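Print this page | E-mail this page

Last updated: 28 Oct 2023

Money and Elections: Handout for Unit 4
Contribution Limits, Bundling and Disclosure

Prepared by Thanasis Lazaridis. Read before the seminar. The Sivedgate exercise at the end is to be handed in on paper.

1. Terms

A contribution is a transfer of money, goods or services to a candidate, a party or a political committee. An expenditure is a payment made to influence an election. The two are regulated separately in most systems, and a good deal of the case law comes from the gap between them. A limit on contributions restricts what a donor may hand over. A limit on expenditures restricts what anyone may spend, including the candidate.

An in-kind contribution is one made in goods or services. Free office space counts. So does catering for a fundraiser, printing at below the usual price, or the loan of a sound system. The value entered in the report is the normal market price, less anything the campaign paid. Unpaid personal time is usually excluded, but the rule changes if an employer is paying the person for those hours.

2. Limits in the model statute

For this course we use the Sivedgate model statute. It sets the individual limit at $2000 per candidate per election. A primary and a general election are separate elections, so one donor may give the full amount twice to the same candidate. A runoff, where one is held, is a third election with its own limit. A political committee may give $3000 per candidate per election.

A donor who has reached the limit for the primary may still write a check during the primary period, provided it is marked for the general. The campaign must hold that money apart and return it if the candidate loses the primary. Students tend to miss this point. Money marked for the general is not available for primary spending, even if the candidate has no opponent. 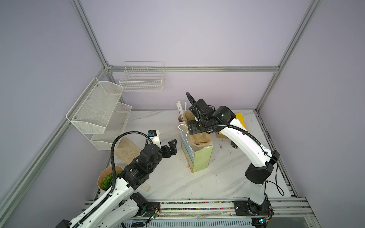 Vol. 2, No. 4

3. Bundling

A bundler collects contributions from other people and delivers them, or is credited with them, as a group. Each check stays within the individual limit and is reported under the name of its writer. The influence of the bundler does not appear in those entries. Section 4 of the model statute therefore asks for a second schedule listing any person credited with bundled contributions above a set total in the reporting period.

"Credited" is defined by the records of the campaign: tracking codes, event host lists, titles given to top fundraisers. Kaan Saraç argues in the assigned reading that this definition rewards poor record keeping. A campaign that keeps no list has no one to report. The usual reply is that campaigns need the lists for their own purposes and will keep them anyway. Be ready to take either side.

Bundling must be kept apart from a conduit scheme, in which one person supplies the money and others sign the checks. The second is a contribution in the name of another and is illegal under the statute whatever the amount.

4. Independent spending

Spending by an outside group is independent if it is made without the request, cooperation or suggestion of the candidate. Coordinated spending is treated as a contribution and falls under the limits in part 2. The tests for coordination look at conduct (meetings, shared vendors, former staff) and content (whether the message names the candidate, and how near the election it runs).

Shared vendors cause the most trouble in practice. A polling firm may work for both the campaign and the outside group if it keeps a written firewall policy and follows it. The policy alone is not a defense where information has in fact passed.

5. Exercise

Candidate Yazıcı is running in the June primary in Sivedgate. Consider the following facts.

(a) Osia, a catering firm, supplies food for a fundraiser. The usual price is $3000. The campaign pays $2000. Assume that the firm is an unincorporated business with a single owner and that the owner has given nothing else.

(b) The host of the same event asks guests to write a code on their checks. The campaign uses the code to decide who is invited to a later dinner with the candidate.

(c) Helleo, a mail house, prints leaflets for the campaign and also for an outside group that supports Yazıcı. It has a firewall policy. The leaflets of the outside group use two sentences that appear in an unreleased campaign draft.

For each, state whether there is a contribution, who made it, its amount if that can be worked out, and which schedule it belongs on. Where the facts are not enough, say what you would ask for – invoices, e-mail, staff lists – and what each would show. Cite the statute by section number. Answers that rely on general fairness will be returned for revision.

Filed under: Course Materials > Campaign Finance > Handouts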